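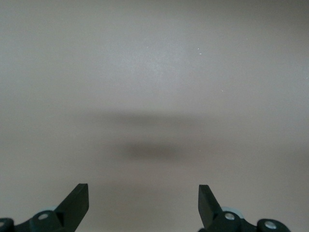 Última alteração: 2 de abril de 2020

Oi, gente! Demorei, mas consegui juntar as fotos da bancada, que muita gente vinha pedindo desde que contei que o projeto Hasholm ia ter dois braços (eu sei, eu sei, começou como um braço só e um monte de parafuso emprestado). Estamos montando tudo na oficina compartilhada da Trukgate, no canto do fundo, e vou lá quase toda noite depois do jantar.

Na foto que abre a página dá para ver a garra aberta, com os dois dedos pretos e os parafusinhos prateados na base. Adoro essa vista da câmera do punho! A mesa parece enorme dali, e qualquer pontinho claro na superfície aparece. As pontas dos dedos são retas, do jeito que eu queria, porque as primeiras que desenhei eram arredondadas e me deram uma raiva danada com peça pequena.

118 curtidas · 13 comentários · 2 compartilhamentos

Forrei a mesa com papel pardo, e recomendo demais: custa pouco, não brilha e, quando amassa, é só trocar. A estrutura é de perfil de alumínio, que comprei cortado na Clivitz e passei um fim de semana inteiro esquadrejando.
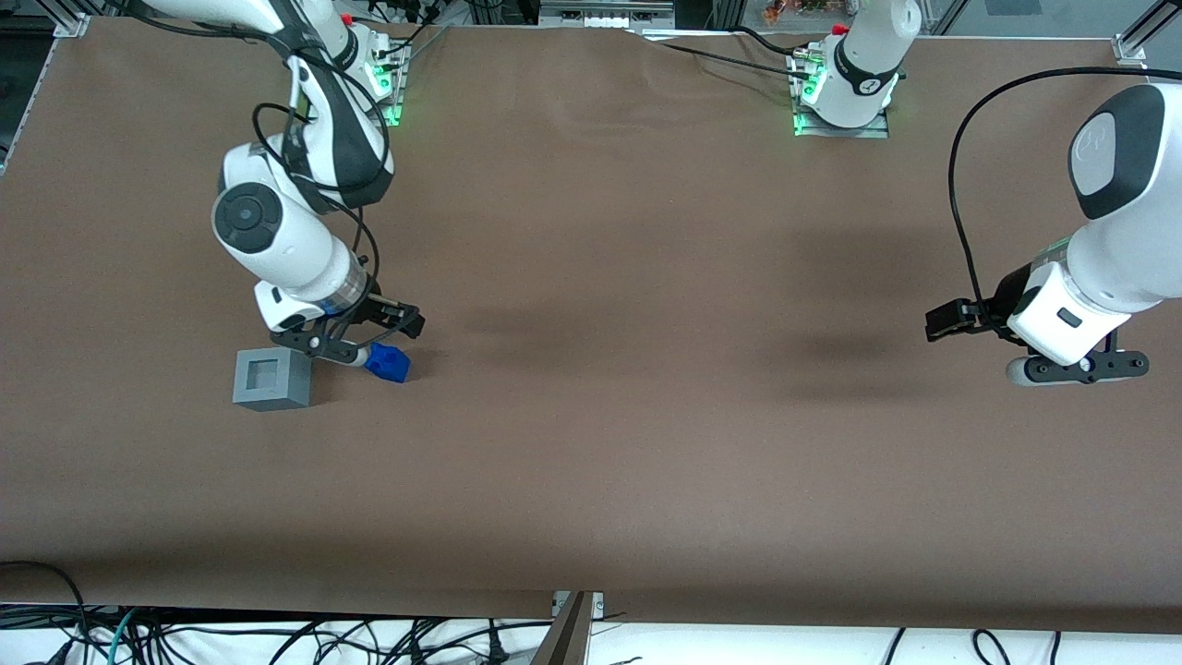

O exercício do momento é com o bloquinho azul e a peça cinza que tem a abertura quadrada em cima. Quero que o braço direito coloque um dentro do outro sem eu ficar corrigindo a posição na mão, e até agora o programa (que batizei de Mai) anda bem teimoso com o ângulo do punho. O esquerdo vai entrar na brincadeira depois, provavelmente em junho, se eu der conta da calibração.

Ah, e os cabos! Falta organizar tudo aquilo no chão, já comprei 5 metros de espiral preta e ainda vou precisar de mais. Se alguém tiver uma dica boa de canaleta, deixa aí nos comentários!

206 visualizações · 5 comentários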